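Category: Funded Projects / Progress Reports

Gripper and camera comparison for light desk cleaning
Interim report to the Koritz program office, period ending May
Prepared by Shewit Negussie; bench work by Hussam Aoun

1. Status

The project is on schedule except for the second gripper, covered under section 4. The work compares two parallel grippers, the Driltix and the Nseir, on small cleaning jobs done at an ordinary office desk, and checks whether one head-height camera gives enough information to run them. The arm and the Elen controller are the same for both grippers. Bench runs on the Driltix are complete. The Nseir has done its grasp checks and a partial set of cleaning runs.

2. Task and reference recordings

The test job is brushing crumbs and powder off a computer mouse. It was picked over wiping the desktop for a practical reason: the object moves when touched, so one side has to hold it while the other works. The brush is also thin enough to show up differences in fingertip shape that a sponge or cloth would hide.

Each gripper is scored against recordings of a person doing the same job by hand, taken from head height. The bench camera is set to match that view. We kept 18 reference recordings after review and dropped the ones where the operator leaned in far enough to lose the mouse. Together they give 2820 usable stills for labeling. Labels cover the mouse, the brush, both hands and the nearby objects that a planner would need to avoid.

The operator was free to use either hand for the brush. We had planned to fix this and decided against it, as the arm can be mounted on either side and both layouts need reference data.
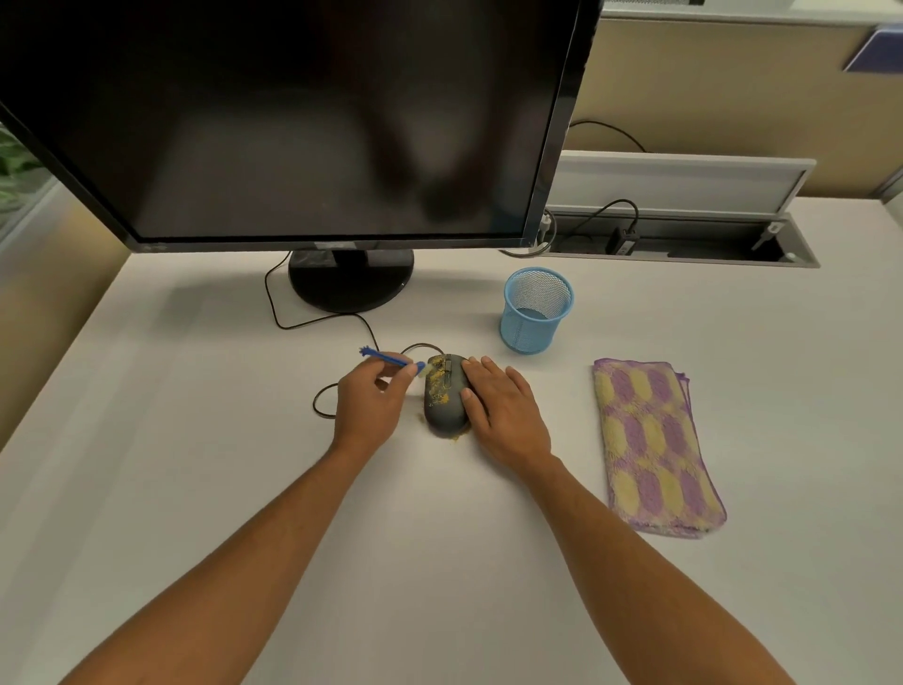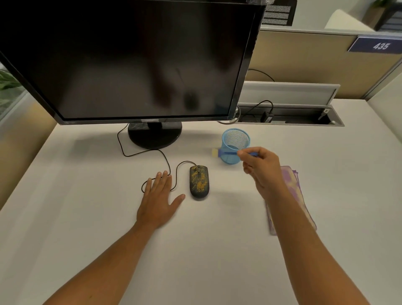
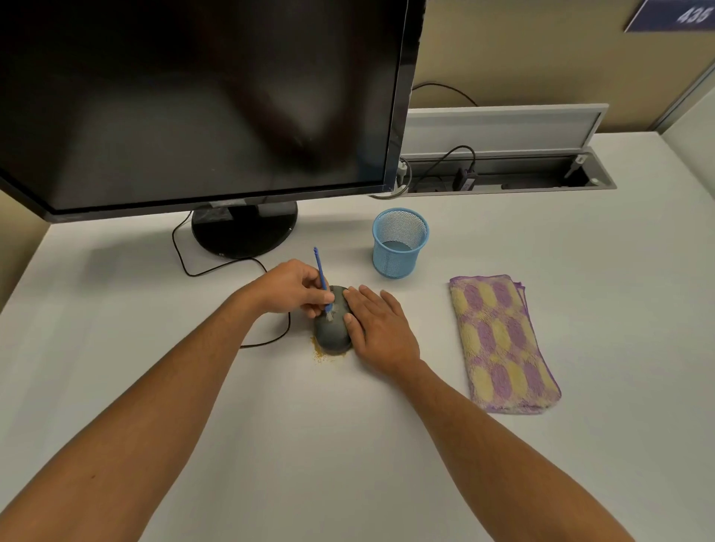 Reference views from head height. Blue tool in the left hand in the first and third, in the right hand in the second. Mesh pen holder, folded cloth and open cable box within view in all three.

3. Camera findings

The head-height view is good enough to locate the mouse and poor at showing the brush tip. When the tip is down on the shell, the fingers holding the brush often cover part of the contact area. The same happens with both grippers. The Nseir is slightly worse here, as its finger housing is wider at the base.

Three things in the desk layout affected the tracker and are worth recording:

— The monitor is switched off, but the glossy screen reflects the room. Early on, the hand detector sometimes fired on the reflection. Masking the screen area fixed most of this.
— The pen holder is mesh and can be seen through. When a brush crosses in front of it, the blue of one merges with the blue of the other. We have left the pen holder in place. Swapping it for a plain one would raise the scores without telling us much about a real desk.
— The mouse cable is thin and black and is tracked well against the white desktop. It is lost where it nears the monitor base.

A wrist camera was tried on the Driltix for one afternoon. It sees the tip clearly and loses the mouse as soon as the wrist turns. Our current view is that the head camera should do the approach and the wrist camera should take over for contact. The Elen controller can take both feeds, but switching between them adds a visible pause that we have not yet removed.

4. Gripper findings

Driltix. Holds the brush firmly with the stock fingertips. The smooth handle rotates under side load, so the brush starts square to the shell and ends at an angle. A grooved pad printed in house stopped the rotation in 17 of the bench runs and made no difference in the remainder, where the brush had been picked up off-center. Pickup from flat on the desk is reliable.

Nseir. Finer force control, and clearly better when used to hold the mouse still. It does not press hard enough to skid the mouse or click a button. Pickup of the brush is weak: the fingertips are thick, and the handle tends to roll away before they close. Thinner tips are on order from the supplier. The remaining cleaning runs wait on them.

Residue around the scroll wheel remains a problem for both. The brush reaches it, but the approach angle we can get with either gripper is too shallow, and over 10 percent of the labeled residue was left there on the best run so far.

5. Next period

— Fit the thin tips to the Nseir and finish its cleaning runs (Aoun).
— Repeat the Driltix runs with the arm mounted on the opposite side.
— Shorten the camera handover on the Elen.
— Test a mixed setup, Nseir holding and Driltix brushing. This needs a second arm on loan and is not in the present budget. A cost note will be sent separately.

Spending is within the approved lines. No change to the end date is requested.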